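Farwood sit-stand desk: seven months in a spare room

I bought the Farwood in June to replace a fixed desk that had gone soft in the middle. It is the 1500 mm version with the white top and the two-motor frame. I paid full price, which was $1000 with delivery to Trernville, and another $19 for the cable tray. Nobody gave me a discount and I have no arrangement with the shop.

Delivery and assembly

The desk came in two boxes. The top is the heavy one and needs two people on stairs. The courier left both at the bottom of the driveway, so plan for that if you live on a slope like I do.

Assembly took most of an afternoon. The instructions are drawn clearly enough up to step eight, where the crossbar diagram shows the frame from underneath without saying so. I put the crossbar on backwards, worked out why the holes didn't line up, and did it again. The screws are all hex heads and an Allen key is supplied, but a driver with a hex bit will save your wrist. Go gently on the ones that bite into the top. The pilot holes are shallow and I stripped one, which I filled with matchsticks and PVA and re-drove the next morning. It has held since.

My neighbour Abelardo Lucero helped me flip it. He has the older Avley desk and reckons the Farwood frame is noticeably stiffer, and having leaned on both I agree with him.

Height and stability

Lowest setting suits me seated with my feet flat. I am not tall, and plenty of desks in this price range don't go low enough, so check that figure before you check anything else. At standing height there is a little side-to-side movement if you push it deliberately. Front to back it is solid. Typing doesn't move the monitor at all. Writing by hand with some pressure does, slightly, at full height.

The motors are quiet. They make a low hum going up and a slightly higher one coming down. The anti-collision setting works when the top meets something firm, such as the arm of my chair, but it didn't react to a cardboard box of files and crushed the corner of it. Keep the space underneath clear.

There are four memory buttons. You hold them down until the desk stops moving, which I found annoying for the first week and have stopped noticing.

One fault to report. In the second month the display showed an error code and the desk wouldn't go up. The manual says to hold the down button until the frame bottoms out and resets. That fixed it, and it has happened once more since then. I rang the shop on the second occasion. They logged it under job number 3518 and offered to send a new control box if it came back a third time. So far it hasn't.

The surface

I was unsure about white. My last two desks were timber veneer and hid everything. The Farwood top is a matt laminate with a faint texture, and it shows pencil, coffee and the grey smudges that come off newsprint. Pencil comes off with a damp cloth. Coffee comes off if you get to it the same day. Biro needs methylated spirits, and I tested that on the underside before trying it on top. No change in colour or sheen either place.

It doesn't scratch easily. I drag a metal ruler across it most days and there is one mark, only visible with the lamp low. The edge banding is the weaker part. At the front left corner, where my watch strap rubs, it has started to lift by a fingernail's width. I pressed it down with contact adhesive.

A white top also throws a lot of light back. With a window to one side you may want a desk mat to cut the glare. I use a grey felt one and only roll it up when I need the full surface. On the plus side, small dark things are very easy to find on it. If you drop a black grub screw on a walnut desk you can lose ten minutes.
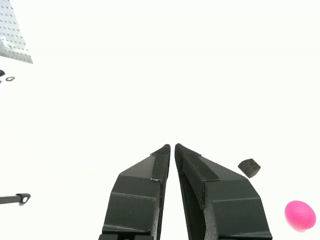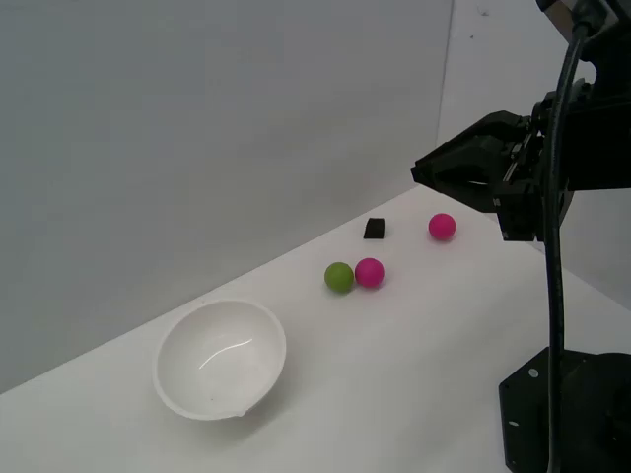 Cable tray and accessories

The $19 tray is worth having. It is a plain steel mesh basket that screws in under the back edge and takes a six-way power board with room for two plug packs. The adhesive cable clips that come free with the desk are not worth using. Three of mine let go in the first hot spell. I replaced them with screw-in ones from the hardware shop.

I also tried the Arancibia clamp-on drawer, which is sold separately and listed as compatible. It fits, but the clamp sits exactly where the crossbar meets the leg, so it can only go on the right-hand side. If you are left-handed, skip it. The runners are rough and it won't take anything thicker than a notebook.

Compared with the Avley

The current Avley is $202 cheaper at the same width. It has one motor, a thinner top and no memory buttons. If you mostly sit and only raise the desk once a day, I would buy that one and put the difference towards a decent chair. If you go up and down several times a day, or have two monitors on arms as I do, the Farwood is the better frame.

Would I buy it again? Yes, though I'd order it with the pale timber top this time, and I'd run a bead of glue along the front edge banding before using it. The warranty is five years on the frame and two on the electronics. Keep your receipt, as the shop asked for mine before they would open the job.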